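4.2 Water Use in Rental Kitchens

The Keker survey covered 661 households in Inisby and Hattar, most of them in rented apartments. Meters were read each morning in August, and tenants kept a short diary of meals cooked at home. Washing by hand took up the largest share of kitchen water in both towns — a finding in line with the earlier Flamach study.

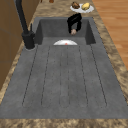
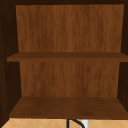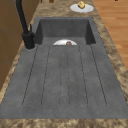 Figure 4. Kitchen fittings: sink units with drainboards (first and third) and an open wall cabinet (second).

Household size explained less of the difference between homes than expected. Tenants who washed up once a day used less water than those who cleaned each item after use, such as a single bowl left in the basin, as in the third view of Figure 4. Income had no clear effect in either town.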